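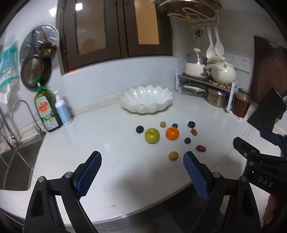

Khairul Pattinasarany
Residence Services Coordinator, Kusuma House
Posted 2019-02-08 in Kitchen and Pantry
669 views

Mixed fruit in one open bowl: what may be kept together, and in what order should it be placed?

Kusuma House is a shared residence with 13 occupants and one common kitchen. Beginning this term, the house provides a fruit bowl on the counter for general use. I have been asked to prepare a short set of written instructions for the residents on kitchen duty, and I would appreciate guidance before the instructions are posted.

The bowl is large and white, with a scalloped body in the form of a flower and a thin metallic rim. The fruit is of very different sizes. It includes a green apple, a mandarin, dark plums, longans, red grapes, and blueberries. At present the fruit is set out loose on the countertop before it is placed in the bowl, and residents have not been following a common method. On some days the largest fruit is put in last and the berries are found flattened at the bottom. On other days the grapes and berries are left on the counter because there is no stable place for them.

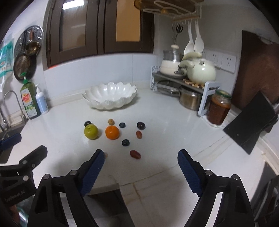 Kusuma House kitchen: the fruit and the empty bowl on the counter, with the sink at left.

I would be grateful for responses on the following matters:

Whether the fruit should be washed before it goes into the bowl, or by each resident at the time of eating. The sink is next to the counter, so either arrangement is practical for us.

Whether dish soap is acceptable for fruit with a firm skin. One resident has been using it on the apples.

Whether the apple should be kept apart from the other fruit. I have read that apples cause other fruit to spoil and do not know how seriously this should be taken.

Whether a bowl with a metallic rim requires any special care in cleaning. No care instructions were kept when the bowl was acquired.

The kitchen is kept at ordinary room temperature. Refrigerator space is limited, although one shelf could be made available if necessary. Please note that the house would prefer one bowl to several, as the counter is also used for meal preparation.

Tekby
Member, Kitchen and Pantry
Marked as accepted by the original poster

The matters raised are best treated separately. I have managed shared kitchens for a number of years and the comments below reflect the practice in use there.

Washing. Rinse fruit under cool running water and rub the surface gently with clean hands. A soft brush may be used on an apple. The mandarin should be rinsed as well, even though the peel is not eaten, as anything on the peel is carried to the fruit by the hands. The same applies to longans. Dish soap should not be used on any fruit, whatever the skin. It is not made to be eaten, and the surface of fruit can hold some of it after rinsing. The resident concerned should be asked to stop.

Timing. Apples, mandarins, and plums may be washed in advance, provided that they are dried completely with a clean towel before they go into the bowl. Blueberries and grapes should be washed shortly before they are eaten. Moisture left on berries brings on mold quickly, and the pale bloom on the skin of a blueberry gives it some protection that washing removes. If the house insists on a single rule for everyone, I would recommend that each resident wash fruit at the time of eating and that a note to this effect be placed near the sink.

Separation. Apples do give off ethylene, a gas that speeds ripening. Ripe plums give it off also. In an open bowl that is emptied and refilled every day or two, the effect is modest and I would not keep a second bowl for it. It matters a good deal more in a closed bag or drawer. Any fruit that is bruised, split, or leaking should be taken out on the same day, as one soft plum will do more harm to its neighbors than the apple will.

Order of placement. I would suggest the following wording for your notice:

Confirm that the bowl is clean and dry.
Place the apple and the mandarin first, side by side.
Set firm plums in the spaces next to them.
Add longans in the gaps.
Lay grapes on top.
Keep blueberries in the refrigerator until the bowl is to be served, then add them last.
Return any berries not eaten to the refrigerator.

Loose grapes will also keep much better in the refrigerator. The one shelf you mention would be sufficient for the grapes and the blueberries together, in a shallow container with a loosely fitted lid.

Plums that are still hard should stay on the counter until they yield slightly when pressed near the stem. After that point they may be moved to the cold shelf for a few days if they are not wanted at once.

The bowl. A metallic rim should be assumed to be unsuitable for the microwave. It should also be washed by hand with mild dish soap and a soft sponge unless the maker states otherwise. Dishwasher detergent is known to wear away metallic trim. Avoid scouring pads along the edge. With a scalloped bowl, pay attention to the folds on the inside, where juice dries and is easily missed.

Grotix
Member

Our office has used one fruit bowl for over 60 people and we do not wash anything beforehand. People can wash their own. I would leave blueberries out of it entirely. They roll everywhere, and a person reaching for the mandarin will knock them out onto the counter. Use a small cup for them.

Longans should be all right on the counter for a short time but the shell dries out and turns brittle. Buy fewer of them.

Khairul Pattinasarany
Residence Services Coordinator, Kusuma House

Thank you both. The wording proposed by Tekby will be adopted with one change: blueberries will be kept on the refrigerator shelf in a small cup, as Grotix suggests, and will be brought out with the bowl at breakfast. The use of dish soap on fruit has been addressed with the resident.

One point remains open. If a plum has split but shows no mold, may it be cut up and used, or should it be discarded?

Tekby
Member, Kitchen and Pantry

If the split is fresh and the flesh looks and smells sound, rinse the plum, cut away the damaged part generously, and eat it promptly. Any cut portion that is to be kept should be covered and refrigerated within two hours. If it is not known when the plum split – and in a shared kitchen this will often be the case – it should be discarded. The fruit that was touching it should be rinsed and dried before it goes back into the bowl.

This thread is filed under Kitchen and Pantry on the Akitz community help pages. Replies remain open to registered members.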